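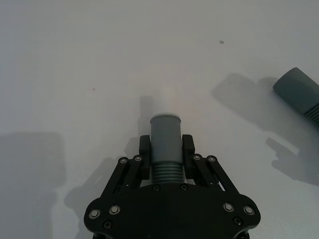 Features > Makers > Hevville

We use cookies to remember your settings and count visits. Accept all / Manage choices

Plain gray shapes for drawing class
February 2022 - By a staff writer

The owner of Pelodside makes shapes for people who are learning to draw. The shop is a converted garage in Hevville, and the line is short: a cube, a cone, a ball, a wedge and a cylinder. The cylinder is the one that sells by itself.

"Teachers lose them," she said. "They roll off the table and under the radiator. A cube stays where you put it."

She taught beginning drawing at the adult school in Jinham before she started the business. The school had an old set of plaster solids in a wooden crate with 1947 penciled on the lid. By the time she got there, most of the edges were chipped and the ball had been dropped so often it had a flat side. She started making replacements in the evenings for her own class, and then another teacher asked for a set.

All of the cylinders are gray. She gets asked for white ones, and turns most of those orders down.

"White is harder than people expect. You put it on a light table and a beginner sees nothing on the bright side. They draw an outline because they can't find the tone. With gray, the thing is darker than the table to start with, so they have somewhere to put the pencil."

She likes a pale tabletop under them for the same reason, with no cloth and no pattern. Cloth can come later in the course, she said, when students are ready to be annoyed by folds.

I asked what she does with a cylinder in a first lesson. She stands one up and has the class draw only the circle at the top, over and over, from different chair heights. Then she lays a second one on its side and has them do it again.

"Standing up, they all know it's round, so they draw it too round. Lying down, they've never really looked at one. The drawings of the one lying down are usually better. I used to teach it the other way around and I switched."

The lesson takes 3 hours with a break. She still teaches it in Tambunan, at the library, when they can find her a room with a window on one side only. Two windows give two shadows, and she would sooner cancel.

Her biggest order came last December, when a chain of art centers wanted 200 cylinders and nothing else. She filled it, but it took over the shop. Every shelf was full, and finished pieces ended up on the kitchen table in the house. She said her family ate on the couch and were decent about it.

Checking is done by hand. Each cylinder gets stood on one end and then the other on a flat surface, and she gives it a light push with a finger. If it rocks, it goes back. She also looks at the rim, which should be crisp enough to give a clear edge between the top and the side.

"A soft rim makes a soft drawing. The student thinks it's their fault."

The pieces with bad rims go in a bin by the door, and she sells them at the Jinham spring fair for less. People buy them as paperweights and doorstops - she doesn't ask.

She has been talked into adding a sixth shape and can't decide on it. Several teachers want a pyramid. She would like to do a second cylinder, shorter and wider, so that a class can compare the two circles side by side. There is a trial one on her desk holding down the mail.

As for cleaning, she recommends a barely damp cloth. Erasers leave shiny spots, and she has had sets returned covered in them.

"Kids rub at the gray to see if it comes off," she said. "Adults do it too."

Sets of 5 come in a cardboard box with a divider for each shape. Single cylinders are wrapped in paper.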